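Trosbridge Robotics Club
Bench and simulation checklist, with my comments
December 2025, for the February heat

I've gone through the whole list again before we break up, and this time I've typed my comments in under each item so they don't live on the back of a pizza box. Anything marked OK can be left alone. Anything marked FIX needs doing before we send our entry off. LOOK AGAIN means I wasn't happy but couldn't find the fault, and a second pair of eyes would be very welcome!

For anyone who joined after half term: our task for the Pekano Cup is fruit sorting with two arms, one cup, one bowl, and the simulated round comes first. You have to get through that before they let you near the real bench. So part A is the simulation and part B is our own corner of the workshop, which has its own dangers (mostly the extension lead).

PART A - SIMULATION

A1. Right version of the scene loaded
OK. We're on the scene file the organisers sent out last, and I've deleted the two older copies from the shared drive. Please don't bring them back. Somebody had tuned a whole evening's worth of grips on the old table height and it all had to be done again. It was me.

A2. Both arms start in the home position
OK. Checked on a fresh load and again after a reset. If you stop a run with the escape key the left arm sometimes stays where it was, so use the reset button in the panel and wait for it.

A3. Speed limits set
OK. I've put the limit down to the practice setting for both arms. Yes, it's slow. Yes, you can go and make a tea. Leave it there until the grip is sorted out, then we'll turn it up a bit at a time.

A4. Gripper closing force
FIX. Still the big one. We've got one force value for everything, and a large apple and a small round thing don't want the same squeeze. The Pavliuk script lets you set a force per object, and we simply haven't filled in the table. I've started it, but only the first four rows are done and I guessed one of those.

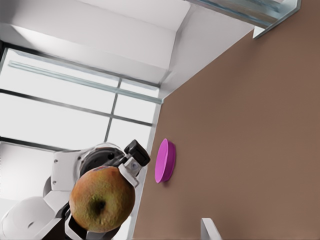 My suggestion is that we do the big fruit first and get that row right, then work down in size. Write the number in the log as you change it, even if it made things worse. Especially if it made things worse, or we'll all try the same daft value in turn.

A5. Finger pads touching on both sides
LOOK AGAIN. I stepped through slowly from a few angles, including the wrist view, which makes me feel a bit seasick as everything tips over with the arm. I think the contact is fine on large fruit. On small ones I suspect one finger arrives before the other and gives it a shove. Someone with more patience than me should go through the contact readout line by line.

A6. Arms kept apart
OK, with a grumble. The keep-out zone down the middle of the table works and I couldn't get the arms to meet, though I did try (it was quite fun). The grumble is that the zone is far too wide. We're throwing away a lot of reach for the sake of being careful. I'd like to trim it after Christmas but only with two people watching.

A7. Objects inside reach
OK. Cup and bowl both within reach of their own arm. The spawn positions shift a little on each run, so don't write fixed coordinates into your script, however tempting. The marking runs use positions we haven't seen. 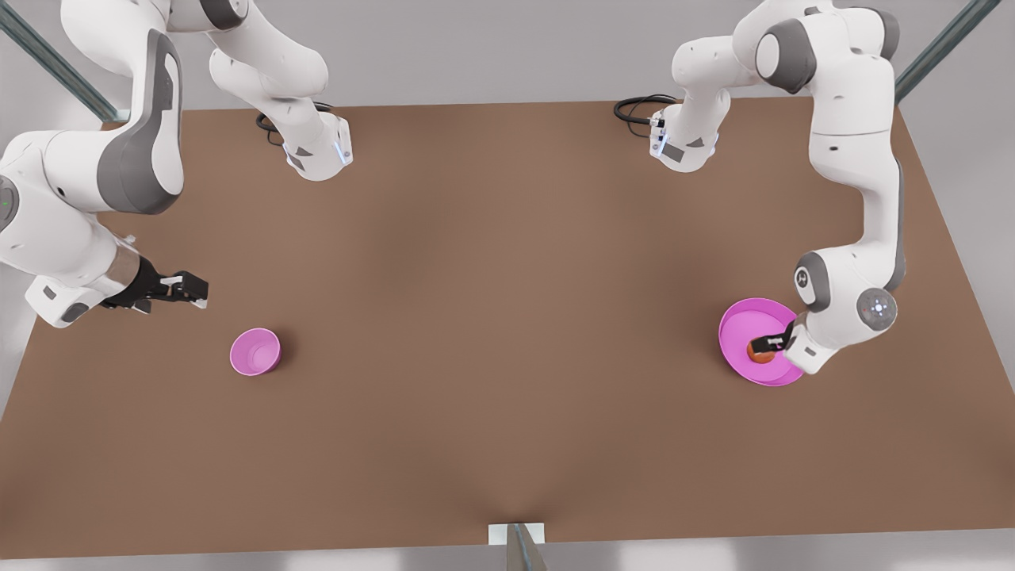

Item A7: right gripper open by the small cup, left gripper down in the bowl.

A8. Release height
FIX. We let go too high. The rules take points off for dropping, and I can't say I blame them. Lower the release point in the script, and then check you haven't lowered it so far that the fingers hit the rim. I did exactly that on my first go and had to reset.

A9. Emergency stop in the software
OK. Space bar stops both arms. I pressed it in the middle of a reach, in the middle of a lift, and with a long list of commands queued up, and the queue did clear each time. Try it yourself at the start of your session anyway, it takes two seconds.

A10. Logs saving properly
OK now. We were at 2,631 log files in one folder, which is why the laptop had started groaning when you opened it. I've moved everything from before half term into a folder called old. Please name your runs with your initials and what you changed. "test", "test2" and "testfinalreal" are no use to any of us.

A11. Run count
For the record, I did 82 runs for this inspection, spread over three evenings. 23 of them ended early, nearly all during the lift, which is another reason I keep going on about A4. The rest got to the end of the script. That isn't the same as getting to the end with decent marks, so no one should relax yet.

PART B - THE REAL CORNER

B1. Floor clear and taped line visible
FIX. The yellow tape has worn away by the door. There's a new roll in the second drawer. Bags go on the hooks, please, and this includes mine.

B2. Red stop button on the Javimach practice arm
OK. Pressed it with the arm moving slowly, and it stopped. Twisted it back out, and the arm stayed still until I told it to start again, just as it should. Button is firmly fixed and within reach of the chair. Don't hang your coat over it.

B3. Cables
FIX. The power lead to the practice arm is fine, no nicks, plug is sound. The lead running across to the monitor is a trip waiting to happen. I've pushed it under the bench for now but it needs proper clips.

B4. Bolts at the base
OK. All tight. I've put a dab of paint marker across each one so you can tell at a glance if any have turned.

B5. Finger pads
LOOK AGAIN. One has gone shiny and I'm not sure whether it's worn or just needs a clean. Wipe it with a damp cloth and see. Spares are in the tin with the blue lid, and we're down to the last pair, so don't go swapping them for fun.

B6. Goggles and hair
OK. Enough goggles for everyone who's been turning up. Two pairs are very scratched and I've put them at the back. Long hair tied up, lanyards off, sleeves pushed up when the arm has power. I know we all know this, but I did have to say it twice last month.

B7. Food and drink
FIX, and I mean it kindly. Drinks on the window sill only. If you bring in real fruit for practice then take it home again afterwards, as the pear from October was not pleasant to find.

B8. Two-person rule
OK. No one powers the practice arm alone. You can run the simulation by yourself as long as you like, at home or in the club room.

STILL TO DO BEFORE FEBRUARY
Force table for every object (A4)
Contact check on small fruit (A5)
Lower release height, then test against both rims (A8)
New tape, cable clips (B1, B3)
Clean or change the shiny pad (B5)

If you take one of these, put your initials next to it on the sheet by the door so we don't double up. I'll take A8, seeing as I've already bashed the rim once and have a fair idea where it is. The force table really wants two people, one driving and one writing, and I'm happy to be either. Club room is open over the holidays if you ask for the key at reception first, and the heating is on a timer, so bring a jumper.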